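The Fattest Cat in Londmont Goes on a Diet (and So Does My Sleep)

Last updated: 3/19/21

Print this story | E-mail to a friend

I would like it on the record that I did not think my cat was fat. I thought she was fluffy. I thought she was big-boned, I thought it was a winter coat, and then when it was July and she was still shaped like an ottoman I thought it was the heat making her puff up. Is that a thing? That is not a thing. I believed it for weeks.

Her name is Biscuit, and yes, I see it now.

I got her from the MacKinnon shelter out past the fairgrounds, where she was lying in the back of her cage with her chin on her food dish like somebody was going to take it away from her. Well, I was a goner. I signed the papers with cat hair already all over my good coat and I promised that animal, out loud, in the parking lot, that she would never be hungry again. And by golly I kept my word! I kept it so well that the vet tech had to slide her onto the dog scale.

You know it's bad when they bring in a second person to look at the number. The vet was very kind. She felt along Biscuit's sides for ribs the way you feel around in the bottom of your purse for keys, and then she asked me to write down everything the cat ate in one day. Everything. So I went home and I did it, dry food, wet food, the little crunchy treats, the milk from my cereal bowl, the corner of my grilled cheese, and it came to over 765 calories. I had to sit down. There are days I don't eat a whole lot more than that myself before dinner (okay, there have been maybe two of those days, but still).

So, the diet.

The first thing I learned is that you can't just cut a cat off. I was all set to be strict, I had the lid taped on the treat jar and everything, and the vet told me no no no, a big cat who stops eating suddenly can get very sick in the liver, so it has to come down slowly and she has to keep eating every day. If you take one thing from me, take that one, and call your own vet before you touch the food bowl. I write a pet column. I am a person with a cat and a keyboard.

We switched to the Wumano weight formula, the one in the green bag, a little more of it mixed in every few days. Biscuit ate around it. I have never seen anything like it. She'd clean out every bit of the old food and leave the new ones sitting in the bowl, licked. LICKED. She wanted me to know she'd tried them and found them beneath her. My husband thought this was the funniest thing he had ever seen right up until she started taking it up with him at four in the morning.

Oh, the mornings. I have raised children and I have lived next to a fire station, and I'm telling you I did not know what noise was. It starts low, kind of a creaky door sound, and then it climbs. One night I lay there and watched the clock and she went 42 minutes without what I would call a real break. She'd stop for a second, you'd think oh thank goodness, and then there'd be a paw on your eyelid. A soft paw! No claws! She's not a monster!

That's how we ended up with the Caveo, which is an automatic feeder that drops a measured little breakfast at whatever time you set. It was $85 and I complained about the price the entire drive home and I would now pay double. The idea is that the cat stops blaming you. She blames the machine. And it really does work like that, because inside of a week she had quit yelling at our bedroom door and gone to yell in the kitchen at a piece of plastic. I could still hear her, but it wasn't personal anymore.

(She did figure out she could get her arm up the chute. We turned it to face the wall. We're still in negotiations.)

The exercise part was harder. Have you ever tried to exercise a cat? I dragged a feather around the living room until I was the one out of breath, and Biscuit lay on her side and moved only her eyes. I bought a ball with a bell in it, and she sat on it. What finally got her moving was putting her meals in different places, a spoonful upstairs, a spoonful by the back door, so she had to go on patrol if she wanted the whole dinner. The first time she went up the stairs at anything faster than a waddle I about cried. She had this determined little face on, and her tummy was swinging side to side like a church bell.

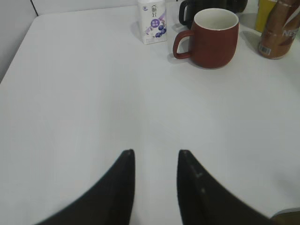
Measuring is where I had been fooling myself the most. I used to use a coffee mug and call it a scoop, and a heaped mug and a level mug are two very different dinners. Now I use a little kitchen scale and I portion out the whole day's food in the morning, before I've had a chance to feel sorry for anybody. Find yourself a good plain surface to do it on, too. My counter is that speckled brown stuff that was in every house in Londmont at one time, and you could lose an entire meal on it, while a smooth white tabletop like the one in the photo would show up every last stray kibble. I put down a big white cutting board and it does the trick. Before that I was finding escapees behind the toaster, or Biscuit was, and those count!

People ask about treats and I'm going to be truthful, she still gets treats. I'm not made of stone. They come out of the day's portion and I break them in half, and she has never once noticed that they're halves. She gets the same number of "occasions," if you see what I mean, and I think it was always the occasion she liked. She likes the jar. She likes the lid coming off and me making a fool of myself in the voice. No more grilled cheese, though. That was a hard talk for both of us.

So where are we? Five pounds down, that's where! It took a good long while and there was a stretch in the middle where the scale wouldn't budge and I found out a certain husband had been slipping her tuna over the sink. He has been spoken to. The vet says she's got a bit more to go and we're to take our time about it.

But she can wash her own back now. I hadn't even realized she couldn't. I'd been brushing this dull scruffy patch above her tail and figuring that was just her coat, and then one night I looked over and she was twisted around like a pretzel, going at it with her eyes shut, so pleased with herself. And she jumped on the windowsill last week. All by herself, no chair! She knocked over my African violet and sat down in the dirt, and I let her stay there the whole afternoon.

Filed under: Pets & Critters, Cats, Readers' Favorites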